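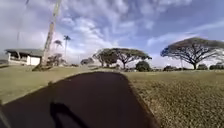
Shade Along the Park Path: What We Set Out to Learn

Our group picked the asphalt path for our semester project after we all complained about walking it in August. I was the one who pushed for trees as the topic, and I'm so glad I won that vote! The question was simple enough: how much of the path gets shade, and could more of it?

The part by the white building with the dark, low roof is the prettiest and also the brightest. There are two wide umbrella-shaped trees out on the lawn and a couple of palms behind the utility pole, but the grass next to the asphalt on the right is yellow and sparse. It gets greener farther back. We wondered if heat coming off the pavement has something to do with it, and that turned into a whole side project (see our soil notes).

How We Worked

We laid out 505 meters of path with a tape and stopped at 13 points. At each point we wrote down whether we were standing in sun or shade, then did it again on two more visits, so every point has 3 readings. Wai-kit Kwan drew the map by hand and then redrew it when we found a bend we had left out. He was very patient with us.

Of the 39 readings we planned, we got 38. The missing one is from point 6, when the clipboard got left on a bench.

What We Found

One big tree can do a lot. Past the ball field side, the path is wide and has no center markings, with mown grass on the left and a concrete curb on the right. 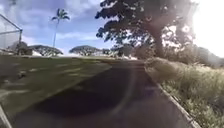
The shadow there reaches right across the asphalt, and it was everyone's favorite stop. The strip beyond the curb is tall, unmowed grass full of feathery seed heads, and I loved that too, even though half the group wanted to write it up as a maintenance problem. We settled on calling it "rough edge" in the table.

If we had another semester I'd want to measure pavement temperature in both spots and test the yellow grass idea properly.

Report turned in 22 December 2022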